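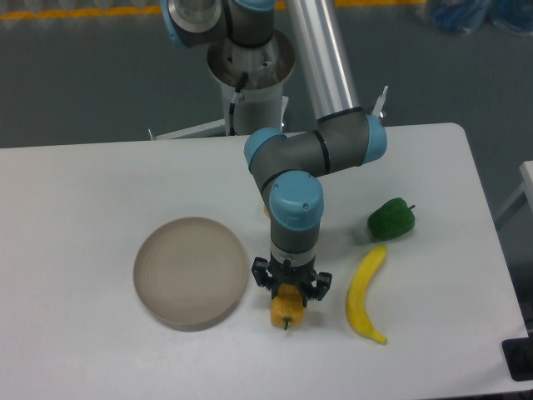
Storage of mixed produce on one table, September
Posted by Kilian Kuster

I keep fruit and vegetables on a white table in the back kitchen in Pladlow, without refrigeration, and I would like to settle the arrangement before the next delivery on Wednesday. At present the banana lies directly on the tabletop between the yellow pepper and the green one, with the round beige plate off to the left. The green pepper is the one I am unsure of. I would like it to stay firm for as long as possible, and I have read contradictory statements on whether a banana nearby will spoil it. The room is at 19 degrees in the daytime and drops a little overnight. There is no direct sun on the table.

Points I would like answered: whether the banana must be kept apart, whether the peppers should go in the fridge, and whether a plate is of any use compared with the bare surface. I do not want to buy a rack.

Gion Thaler
Fridge for the peppers, table for the banana. Done it that way for years. Put the plate back in the cupboard.

Hubert Haslinger
The short answer above is right for most households but leaves out the reasons, and one of them affects your layout.

A banana gives off ethylene as it ripens. Peppers are classed as non-climacteric, which means they do not go through the sharp ripening phase that bananas, tomatoes and pears do. Their response to ethylene is therefore weak. A green pepper picked at the mature stage may turn partly yellow or red in a warm room, but it does this slowly and the banana is a minor influence. The larger loss is water. A pepper at room temperature wrinkles at the shoulder first, next to the stem, and is noticeably soft within a week.

For the peppers, use the vegetable drawer, unwashed, in a paper bag or loose. If your fridge allows it, 7 to 10 degrees is the preferred range. Lower settings can cause pitting of the skin over a longer period. A cut pepper goes in a closed box and should be used within three days.

The banana stays out. Below 12 degrees or so the skin darkens, although the flesh remains usable for some time.

On the plate: it makes no difference to ripening. It does keep juice off the table if something splits, and it is easier to wash than the tabletop. I would use it for whatever is ripest and due to be eaten first.
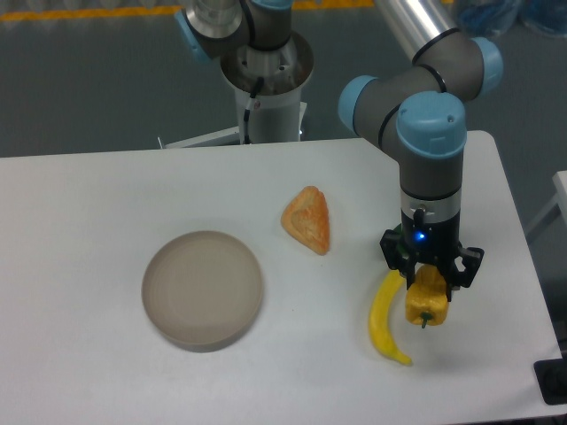

Plate, pastry, banana and yellow pepper on the white table.

If you put baked goods on the same table, keep real ones in a tin. Pastry left uncovered beside fresh produce loses its crispness in a humid kitchen, and crumbs on the surface attract ants in September. Your plate would be better employed under a turnover than under a pepper.

Ambros Lehner
Agree with Hubert on the peppers. One addition: wrap the crown of the banana bunch in film if you buy several at once. With a single banana I would not bother. Also check the underside of the peppers before they go in the drawer, as the soft spots on mine always start there.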